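The Box Lady of Unit 146

I had been meaning to do this interview since September, and then life happened, and then more life happened, and finally last week I drove out to Climbridge with a bag of pastries and my little recorder and sat down with the woman half my readers keep writing to me about. She runs the Wadero drawer clinic, a name she says she made up in a parking lot and now can't get rid of. You bring her a junk drawer (the whole thing, pulled out of the cabinet, contents and all) and she sits with you while you sort it. She asked me to leave her name off, so I have.

The first thing she did was take my coat and hand me a marker. "Write on something," she said. "People feel better once they've written on something."

I asked her how a person gets into the business of other people's drawers. She laughed so hard she had to put her coffee down.

"I was a school secretary," she told me. "I had the supply closet. Every teacher in that building came through me for tape, and every one of them wanted it right now. So I got to be pretty good at knowing where tape was."

She does talk about tape a lot! I counted it as a hobby until she set me straight. Masking tape is her whole labeling system. She's owned three label makers over the years, one of them a gift, and gave every one of them away.

"A printed label looks like it's permanent, so you're scared to change it," she said. "Then the batteries end up living in a box that says ribbon for six years. With masking tape you tear it off and write a new one. It costs you nothing. And it comes off clean if you don't leave it in a sunny window, which I have done, so learn from me."

I wanted to know about the boxes, too, because that's what the emails are always about. Which box, what size, do I need lids. She likes a plastic one with compartments, see-through or close to it, and she doesn't care much about the color. She will not let you buy one before you sort.

"Everybody shows up with the box already," she said. "They went shopping first because shopping is the fun part. And then the box has these teeny little sections and what they own is scissors."

So what does she do with those people?

"I make them put the box at the back of the table and leave it there, open, where they can see it. They can look at it all they want. Then we sort in front of it."

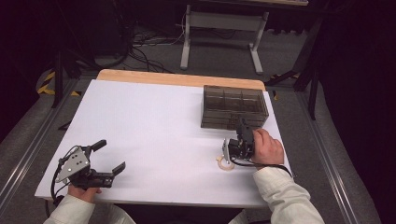 She's particular about the table itself. It has to be a plain top, white if she can get it, and cleared off before the drawer gets tipped out. Her reasoning is that you can't find a thumbtack on a patterned tablecloth, and she has the story to go with it (I'll spare you, it involves a bare foot and an aunt).

I asked what the worst drawer was. She wouldn't say worst. She said biggest, and the biggest belonged to a retired couple who brought in four drawers and a shoebox. She had them count one category, just one, for fun. They picked pens. There were 213 of them.

"And how many worked?" I asked.

"Fifty-five," she said. "I remember because he wanted to keep the others for refills. His wife got up and walked around the building."

They stayed married, as far as she knows. The dead pens went in a bag, and she says the bag went home with him.

I'd figured she would be strict, and she's really not. She lets people keep odd things. She has no rule about whether you've used it in a year, and she rolled her eyes when I brought up that kind of rule. What she does have is an order. Sharp things come out first, then anything sticky or leaking, then paper. Everything that's left gets pushed into piles with the side of your hand, quickly, before you start having feelings about it.

"Quick is important," she said. "The minute you pick up one little key and say, oh, I wonder what this goes to, that's twenty minutes gone. Put it in the key section. It can be a mystery over there."

There's a key section in her own box, naturally. I asked to see it and she showed me nine keys, two of which she could identify. She seemed pretty proud of the two.

We got onto money for a bit. She charges $55 for a drawer and won't do garages. People ask, and she sends them to an outfit called Song & Warner across town, who have a truck and, she says, stronger backs. She once priced a fancy set of matching organizers for her own kitchen, just to see, and it came to $788 with the dividers.

"For forks!" she said. "I sat there with the catalog and I thought, I could go somewhere on that. I could go see my sister."

Did she go see her sister?

"I did. And I cleaned out her drawers, and she was furious, and then she called me two weeks later and asked where I'd put the rubber bands."

I had my own drawer in the car, by the way. I wasn't going to bring it in. She asked me point blank whether I had one out there, and I'm a terrible liar, so in it came, and the pastries got moved to a chair. It took us most of an hour. I had eleven takeout soy sauces and a camera charger for a camera I sold. She tore off the first strip of tape and made me write the word, and I wrote STRING, because I apparently own a lot of string.

My last question was what she'd tell somebody who wants to try this at home on a Saturday and doesn't have her sitting across the table. She thought about it while she wound the loose end of the tape back down and folded the corner under so it would be easy to find.

"Do one drawer," she said. "Eat lunch after. Don't do the second one the same day, you'll get mean."

She takes drawers by appointment at Unit 146, and there's parking around the back. She says to put a towel over the drawer if it looks like rain.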